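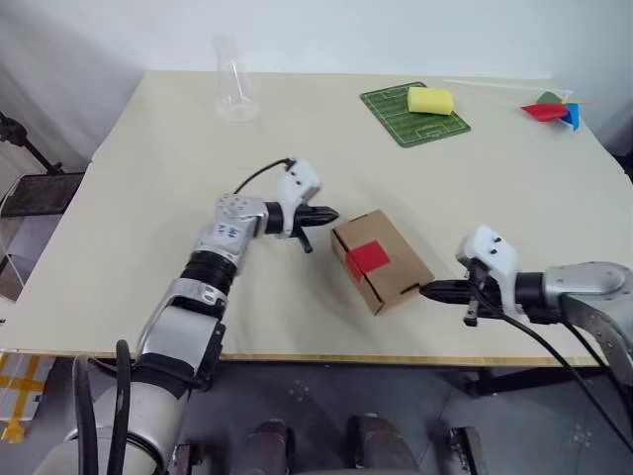 Custix sells a pair of arms that pick things up and put them down, and the woman who runs its demonstrations would like everyone to stop asking whether it can make coffee.

"It can hold a cup," she says. "What happens in the cup is your business."

The product is called the Pender. It is a two-armed robot rented by the month to small warehouses, repair shops and the odd university department, and it arrives knowing how to do very little. You teach it by moving the arms yourself, over and over, until it gets the idea. Custix recommends 30 repetitions for a simple job such as turning a small carton so the label faces the right way. I did 11 and then asked if there was a chair.

"Most people slow down at that point," she says. "The robot learns that too. We had a customer in Prakau whose Pender sighed its way through every afternoon — it had copied the way he dropped his elbows after lunch. Lovely smooth mornings, though."

The company works out of two rooms above a tile showroom, and she has the manner of somebody who has explained the emergency stop to a great many executives. Before Custix she spent seven years fixing packaging lines at Kofler, where the machines were larger and did one thing very fast. The Pender does a number of things at the speed of a man looking for his glasses.

I put this to her as delicately as I could.

"It's slow," she says. "Put that in. We put it in the brochure and the sales people took it out, and then I put it back. If you have four thousand identical boxes a day, buy a proper line. I'll give you their number. If you have 68 boxes and every one of them is a slightly different nuisance, talk to me."

Boxes, I learn, are harder than they look. A closed carton is light, its sides give when you squeeze them, and a gripper that presses too hard on one side will simply push the thing across the table. With two arms the job becomes a negotiation. One holds its ground while the other comes in, and if they disagree the cardboard loses.

"People always want to see it handle glass," she says. "Glass is easy. Glass stays the shape it was. Give me a flask over a bag of onions any day."

And the onions?

"We don't discuss the onions."

The rental includes both arms, the grippers, the software and a half-day of training. It does not include a table, which surprises customers more than it should. Setup takes a morning if the floor is level. Spare fingers for the grippers are extra, and she advises ordering a set at the start, having seen what people ask the fingers to do in the first week. One client tried to have it open paint cans. Another wanted it to applaud.

"We said yes to the applause," she says. "It was a retirement party. It took a whole day to teach and it came in late."

There is a new software release planned for November, which should let a Pender learn from fewer repetitions and complain in plainer language when it loses its grip. At the moment the warning reads "contact state inconsistent," a phrase she has been trying to have removed since she joined. Her own suggestion was "dropped it." The engineers are considering this.

I ask whether she has one at home.

"With my cats?" she says, and goes to find the rental agreement.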